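Jornada de puertas abiertas de Lanport: preguntas frecuentes (y respuestas sin folleto)
Actualizado el lunes 15 de enero

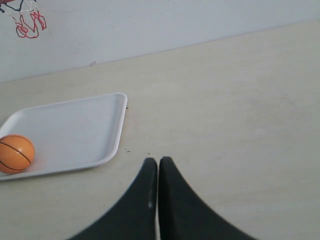 ¿Qué se enseña en la visita?
La sala de manipulación de Lanport, donde la empresa Skudari hace sus demostraciones con brazos robóticos. El programa promete «destreza casi humana», expresión que conviene dejar en la puerta junto con el abrigo. El ejercicio más solicitado es el del baloncesto: una pelotita naranja en una bandeja blanca, una canasta de juguete con la red roja y azul, y una pinza negra de dos dedos que tiene que ocuparse del resto. Es entretenido. Que eso diga algo sobre lo que el brazo haría en un almacén es otra cuestión, y vale la pena plantearla en voz alta.

¿Cuánto dura y cuánto cuesta?
95 minutos, con el turno de preguntas incluido. La entrada cuesta 23 euros. Nos parece cara para ver una demostración comercial, y así se lo hemos dicho a la organización.

¿Cuántas personas entran?
El aforo es de 149 para la charla inicial. Después se pasa a la sala por grupos. Quien se quede en la última fila verá sobre todo espaldas.

¿El robot decide solo o lo maneja alguien?
Pregúntelo antes de cada ejercicio, no al final. «Autónomo» puede querer decir que nadie toca los mandos, o que nadie los toca mientras todo va bien. Pida que le digan quién puede intervenir y en qué momento.

Skudari habla de un 89 % de aciertos. ¿Es fiable?
La cifra viene de su propio material. No hemos encontrado cuántos intentos hay detrás, ni si la pelota salía siempre del mismo sitio, ni qué se contaba como acierto. Sin eso, nosotros no la repetiríamos.

¿Se puede pedir que cambien algo de sitio?
Según las normas, sí, «si el tiempo lo permite». Sugerencia: que muevan la bandeja un palmo, o que prueben con otro objeto. Si la respuesta es que hoy no toca, también es información.

¿Pueden ir niños?
A partir de ocho años y acompañados. No se cruza la línea del suelo, ni siquiera con el brazo parado.

¿Estará el sistema de Tovholm?
Figuraba en la primera versión del programa y ya no aparece. Lanport dice que queda para abril —sin día concreto—, así que no compre la entrada por ese motivo.

¿Se pueden hacer fotos?
Sí, sin flash. Para grabar vídeo hay que pedir permiso en recepción.

¿Devuelven el dinero?
Solo si cancelan ellos. El cambio de fecha se solicita por escrito en la taquilla de Lanport.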